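Tempo de leitura: 2 min

Ata — reunião de software, projeto Matunel
Junho, início 14h, sala pequena

1. Pendências da última
- Migração do parser de episódios: feita. Falta apagar o ramo antigo.
- Documentação do formato: não andou. Fica para a próxima, outra vez.

2. Pose das garras
- Rastreio pelos cubos de marcadores perde a pose quando o pulso roda depressa. Filtro novo segura até 13 quadros sem deteção, depois marca o trecho como inválido.
- Discussão sobre interpolar trechos mais longos. Decidido: não, por enquanto descarta-se.
- Calibração esquerda/direita guardada em ficheiros separados. Alguém trocou os dois na semana passada, daí o desvio estranho nos gráficos. Passa a haver verificação ao arrancar.

3. Dados
- 3,486 episódios no servidor, 438 rejeitados pelo validador. Quase metade dos rejeitados é só timestamp fora de ordem — dá para recuperar com script.
- Copo transparente: segmentação continua fraca, sobretudo com a sombra na madeira clara. O copo branco vai bem.
- Anotar à mão um lote pequeno antes de voltar a treinar. Sequência dos copos primeiro, vista de cima, uma garra com o copo branco e a outra no canto do tampo:
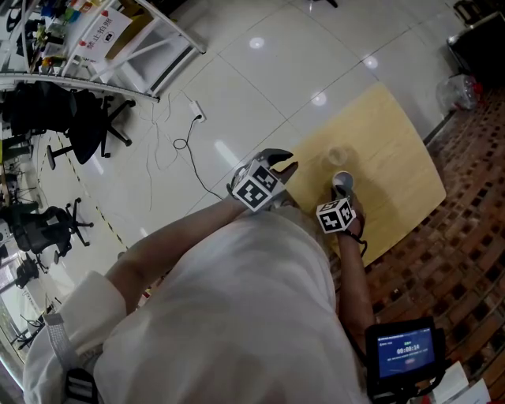 4. Planeador
- Versão 2 da Zodeck ainda dá trajetórias com soluços no fim da aproximação. Suspeita: limite de jerk ignorado na última janela.
- Comparar com o Berard nos mesmos episódios, mesma semente. Resultdos na pasta partilhada.
- Kyriakidis pediu exportação em formato próprio. Responder que só depois do validador fechado.

5. Ações
- script de timestamps
- verificação dos ficheiros de calibração
- lote anotado
- teste Zodeck / Berard, com gráfico de jerk

Próxima reunião: mesma hora, confirmr sala.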